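Keeping the Snack Drawer in Order

My mother kept her snacks in a bread box, and when we moved to Brelville I tried the same thing, and within a month it was a heap of torn cartons with one sad cracker in each. So I gave up the bread box and cleared out the shallow drawer next to the stove, and I have been happy with it ever since.

The first thing I do when the groceries come in is take everything out of its carton. Cartons are mostly air, and they hide how much is left! I flatten them right away and put them by the back door, and if there's a date on the carton I copy it onto a bit of masking tape and stick that to the front of the divider.

For dividers I use the bottoms of old shoe boxes, trimmed down with scissors. My neighbor Jocelyn bought a nice set of bamboo ones, and they do look lovely, but mine cost nothing and I can throw them out when they get sticky – and they do get sticky.

New things go to the back and older things come forward. I also take 2 minutes on a September evening, once school is going again, to pull out whatever the kids have stopped liking, and that goes in a bowl on the counter where somebody always eats it.

Granola bars are the one thing I stand up on their short ends, like files, so that I can flip through them. They ride around in lunch bags and coat pockets and come home again, and I check each one before it goes back in the drawer. A wrapper can be creased all along its length, like the one on this Quaker Chewy bar, and I don't mind that a bit as long as the crimped end is still sealed. The clear window is handy too, as you can see the oats without opening anything. Any bar with a split seam gets crumbled over yogurt the same day.

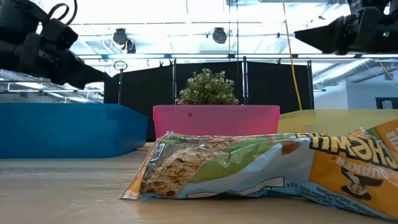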